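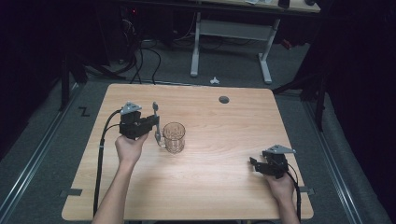
The Ridier pair in use, left finger down by the handle of a glass mug, right jaws open.

Ridier Hand-Held Gripper Pair (kit)
Posted January 25, 2021 by the Stundholm shop desk

We use cookies to remember your cart. By continuing to browse you accept this.

The Ridier is a pair of grippers you hold in your own two hands, for anyone building an arm at home who would like to find out what the arm can't do before paying for the rest of it. Work the jaws yourself for an evening. You will come away with opinions about finger shape, and a new respect for mugs.

Each gripper is a compact black body with a gray triangular plate on top. The plate is where your tracking marker or camera bolts on. It is also the first thing to catch on a sleeve, so roll yours up. A cable comes out of the back of each one and goes to the Drokow board, sold separately, or to whatever you have wired up in its place and would prefer we didn't ask about.

What's in the box
Two grippers, left and right
Two cables
6 spare finger screws (you will drop them on carpet)
One hex key
Printed build sheet, revised in December

What isn't
Drokow board
Power supply
Table

Assembly
The kit goes together in 19 steps, and step 6 is the one people write to us about. The finger slides into its slot before the spring goes on. If the spring is already on, take it off, say what you need to say, and start the step over. A small screwdriver and a decent lamp will cover everything else.

Setting up at home
Any steady table will do. Mark your start positions on the edges with dark tape — pencil rubs off, and by the second evening you'll be guessing. Leave slack in both cables and run them back toward you. A cable pulled tight will steer your wrist, and you'll blame the gripper.

Start with something that has a handle. Clear glass is hard on cameras, so if your build uses one, try a plain mug first and work up.

Fit and spares
Fits the Carretero wrist mount without drilling. Older Carretero mounts need the adapter ring, part 3081, which we keep in stock because we made the same mistake ourselves. Fingers are sold singly, left or right. Please check which one you bent before ordering.

Returns
Unbuilt kits may come back in the original box. Half-built kits may come back too, but we'll want all the screws.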